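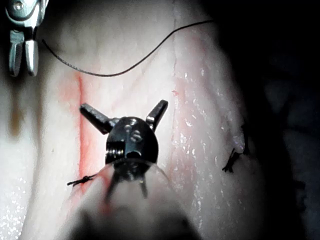
Can a machine do your chores yet?

October 10, 2024

214 shares | 37 comments

Surgeons have worked through robotic arms for years. The arms hold curved needles, pull thread and tie knots in soft tissue through openings no wider than a finger. A person sits at a console and moves the controls, and the instruments copy the movement at a smaller scale. It is careful work and it gets done every day.

So it seems fair to ask why the same sort of arm can't sew a button back on a shirt.

I spent part of August trying to get an answer. I visited a test kitchen, a laundry and a small factory, and I watched machines try to do things that most people do while thinking about something else. The short answer is that some chores are close, a few are done, and the ones people most want to hand over are still a long way off.

The easy jobs are already gone

A dishwasher is a robot in every way that matters to the person who owns one. So is a washing machine. They took over chores that used to eat whole days, and they did it by changing the job. A dishwasher doesn't hold a plate and rub it with a sponge. It keeps the plate still and throws hot water at it.

Robot vacuums did something similar. They can't lift a rug or move a chair, and they don't need to. They drive around on a flat floor and bump into things gently. Owners learn to pick up socks and phone chargers first, so a bit of the work has moved back to the person, but most owners seem to think it's a good trade.

What is left over is everything that needs a hand. Folding, wiping, sorting, picking up, putting away, peeling, mending. These chores have two things in common. The objects change shape when you touch them, and no two of them are the same.

The laundry in Wesport

Wesport has a commercial laundry that handles sheets and towels for hotels and nursing homes. On a weekday it puts out 1,000 flat sheets before lunch. A machine feeds, irons and folds them. It is as long as a bus, and it is very good at sheets.

It can't do a fitted sheet. The elastic bunches, the corners hide, and the feeder has nothing square to grab. Those go to a table at the back where people fold them by hand. Bathrobes go there too, and so does anything with a tie, a hood or a zipper.

The laundry has been trying out a two-armed folding unit from a company called Kokkonen. It picks up a towel by one spot, holds it in the air, looks for a corner, grabs that, looks for the next one, and lays the towel down. When everything goes well a bath towel is folded in just under a minute. An experienced worker does the same towel in a few seconds and talks the whole time.

The shift lead told me the unit is fine as long as the towels are dry and all one size. When two towels cling together, it folds them both as one thick towel and moves on. The staff check its stack and pull those out. The laundry is keeping the unit until the end of the year and hasn't decided after that.

What counts as success

Company videos are a poor guide here. Many are sped up. Some show a robot being driven by a person who is out of view, and the small print says so if you look for it. Neither of those is cheating, exactly, but a viewer can come away thinking the chore is solved.

It helps to ask three questions of any demonstration. Is the machine deciding what to do, or is a person steering? Is the speed real? How many tries did it take?

The first question is the one that trips people up. The surgical systems in most operating rooms are steered by a surgeon. The machine adds steadiness and reach, and the surgeon supplies the eyes, the plan and the judgment about how hard to pull. Take the surgeon away and most of the skill leaves too. Research groups are working on having the instruments do parts of a stitch on their own, and there has been progress, mostly on practice materials and under close watch. A machine that sees a wrinkle in soft tissue has to work out whether it is a fold, a shadow or the edge it is meant to be sewing.

That is close to the trouble with the towel. Cloth and tissue both give way when touched. Thread is worse. It curls, slips behind things, and sits somewhere new every time you let go of it. A person keeps track of a loose thread without much effort, and can feel when it's about to snap. Many robot hands can't feel that at all and have to guess from what they see.

A kitchen test in Bostent

The test kitchen in Bostent is set up like an ordinary apartment, with a sink, a counter, a fridge and a drawer that sticks. Engineers there run a single mobile robot with two arms through a list of chores, over and over, and write down how it does.

Clearing a table is the chore they have worked on longest. Over the summer they ran 895 trials in which the robot had to carry dishes from the table to the sink without help. It finished the whole job in 294 of them. In the rest it dropped something, left something behind, stopped and waited, or ran out of time.

One in three may sound bad. The engineers were pleased with it. The dishes were different each time, they were put down in different places, and some still had food on them. A few years ago a robot would have needed to be told exactly where each plate was.

Still, put that number in a real home. If a dishwasher failed on two nights out of three, you would send it back. The engineers know this. One told me that going from never to sometimes was the fun part, and going from sometimes to nearly always will take longer and be a lot more dull.

Speed is the other issue. I timed one good run with my phone. The robot moved four plates, two glasses and a bowl in eleven minutes. It didn't break any of them. I would have let it keep going if I had something else to do, but I would have wanted to be in the next room.

The shop floor is different

Factories have used robots for decades, and people tend to assume the shop floor is finished. It isn't. Robots weld, paint, lift and stack. Much of the final assembly work is still done by people, and for the same reasons that laundry is hard. Cables flop. Rubber seals stretch. Clips have to be pushed until they click.

In Cullville I visited a plant that makes control boxes for heating systems. Two robot arms load the metal cases and drive the screws. The wiring is done by people on benches along the windows. The plant manager has looked at automating it twice and said no both times. A wiring machine would cope with the two most common boxes, and the plant makes dozens of kinds, many in small batches.

What she did buy was a simple cart that follows a painted line and brings parts to the benches. It isn't clever. It saves the wirers a walk of a few hundred yards a day, and nobody I spoke to wanted to go back to fetching their own bins.

The screw-driving arms get help that a home robot will never get. The cases arrive the same way up. The lights don't change. There's a fence around the arms so they can move fast without hitting anyone. A kitchen has none of that, plus a dog.

What about letting someone else drive?

Some companies now suggest that the robot in your house could be run from a distance by a worker at a desk, at least for the hard parts. The idea borrows from the operating room, where a person at the controls gets very fine work out of a pair of small metal jaws.

I'm not sure it carries over. An operation is worth the time of a trained person, a room full of staff and a machine that costs as much as several houses. Folding a basket of T-shirts is not. There's also the plain fact that someone would be looking into your bedroom through a camera. The people I asked at the laundry, who fold for a living, thought it was funny that anyone would pay for that.

Where remote control does seem useful is teaching. A person steers the arms through a chore hundreds of times, the movements are saved, and a program learns from them. The table-clearing robot in Bostent was trained this way. Getting good examples is slow, and the people doing the steering get tired and start cutting corners, which the robot then learns as well.

So, yet?

If the chore is flat, hard, repeated and in the same place, a machine can probably do it now. Floors, dishes once they're loaded, sheets without elastic, screws in a row.

If it is soft, mixed up or buried in a pile, wait. I asked people at all three sites when they would buy a robot for their own home to put away laundry. The most hopeful answer was five years. The manager in Cullville said she'd settle for one that could match socks.

My shirt still needed its button. I did it myself at the kitchen table, and it took six minutes, most of them spent getting the thread through the needle.

37 comments | 214 shares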